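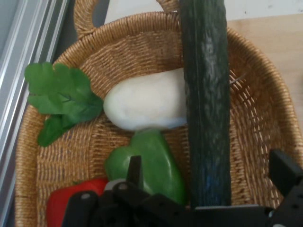
Trimdale Separations Users' Group
Minutes of the Spring Meeting, 11th May

Welcome and apologies

The chair opened the meeting with a very warm welcome to everyone who had given up a Saturday morning, and especially to the people from the Karakaya lab, who had driven over the hill in heavy rain and still arrived before the coffee did. Apologies were received from the Noklow water lab, which had an instrument engineer on site and quite understandably didn't want to let him out of the building.

Minutes of the last meeting

These were accepted after one correction. Under "Column storage" the solvent should have read acetonitrile and water, and not methanol and water. The secretary was sorry for the slip and thanked the member who had spotted it, kindly and in pencil.

Matters arising

The shared binder of methods has been found. It had been on the shelf above the centrifuge the whole time, behind the old glove boxes. Members are asked to sign it out when they borrow it, even if it's only for an afternoon.

The C18 comparison

Most of the morning went on this, and the chair let it run because the talk was so good. Karakaya reported on their trial of the Lurkari cartridges against the ones we have all been using for years. They ran spiked river water through both, with the same conditioning and the same elution solvent, and found recoveries for the more polar pesticides noticeably better on the Lurkari product. For the nonpolar ones there was very little in it. They did find the flow slower toward the end of a large sample, and two members wondered whether that was fine silt getting past the prefilter (it has been a muddy spring, after all). Karakaya said they had wondered the same thing and would be glad to repeat the work with a finer filter if somebody could lend them a box. The Trimdale lab offered one on the spot, which was much appreciated.

There was a friendly disagreement over drying times. One side of the table dries under vacuum for a good long while before eluting, and the other side feels this loses the more volatile compounds and does more harm than good. It was agreed that both sides would write down exactly what they do, pump setting included, and bring it to the next meeting so that we can compare like with like.

Action: Karakaya to repeat the river water runs with the finer filter. Everyone to bring written drying conditions.

Group order

The joint order for cartridges and vials came to 1098 dollars, including delivery, and has been paid. The supplier will hold the same price for a second order if it's placed before the end of June. Members who want to be included should send their quantities to the secretary by email, please, and not on the backs of envelopes, charming as those were last time.

Solvent waste

The collection firm has changed its labels. Halogenated and non-halogenated waste must now be marked on the shoulder of the bottle as well as on the front. A short discussion followed about labels that come off when acetone runs down the side, and clear tape over the top was recommended by several people who had learned the hard way.

Library

The group has been given a box of old chemistry books by a retired member's family, the earliest of them printed in 1917 and still in a lovely binding. The secretary has written to thank the family. The books may be looked at in the meeting room but shouldn't be taken home for the time being.

Any other business

A member asked whether we might have a beginners' session on choosing a sorbent, as there are several new technicians in the district who would enjoy it. This was warmly supported, and Noklow will be asked whether they would like to host.

Next meeting

To be held in June, same room, on a date to be sent round. The chair thanked everybody for their company and closed the meeting shortly after noon.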